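Fustura: registro de préstamos de juegos de mesa

Ficha del conjunto de datos, versión 4
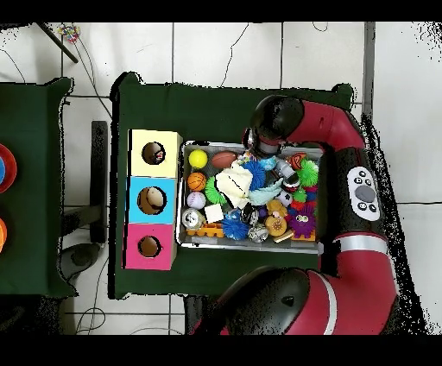
Por Zulema Insaurralde y Sang-wook Bae | 2018-03-03 | Lectura: 4 min

Fustura reúne 2.155 préstamos de juegos de mesa anotados en 28 ludotecas de barrio. Cada fila corresponde a un préstamo. Los datos se transcribieron de fichas de papel y se entregan en un único archivo CSV, codificado en UTF-8 y separado por punto y coma.

Archivos

prestamos.csv: tabla principal
juegos.csv: título, editorial, edad mínima, número de jugadores
LEEME.txt: este documento

Campos de prestamos.csv

id_prestamo: entero, único
id_ludoteca: código de dos cifras
id_juego: enlaza con juegos.csv
salida, devolucion: fechas en formato AAAA-MM-DD
estado: B (bueno), P (faltan piezas), R (reparado)

El campo devolucion está vacío en 53 filas. En esos casos la ficha original no llevaba sello de entrada y no hemos intentado deducir la fecha.

Limpieza

Los títulos se unificaron a mano. Las ediciones distintas de un mismo juego conservan identificadores separados, salvo las reimpresiones sin cambios de reglamento. Azadeh Rostami revisó los estados P y R con las fichas delante. Se eliminaron los nombres de los socios y cualquier nota manuscrita al margen.

Limitaciones

El código R se empezó a usar en octubre, de modo que los meses anteriores no sirven para estudiar reparaciones. Las ludotecas pequeñas agrupaban a veces varios juegos en una sola ficha; esas filas comparten salida y devolución.

Cambios en esta versión

Corregidos los códigos duplicados de juegos.csv. Añadida la edad mínima en los títulos infantiles.

Licencia: CC BY 4.0. Los errores de transcripción se pueden comunicar a Su-chen Yen, indicando el id_prestamo.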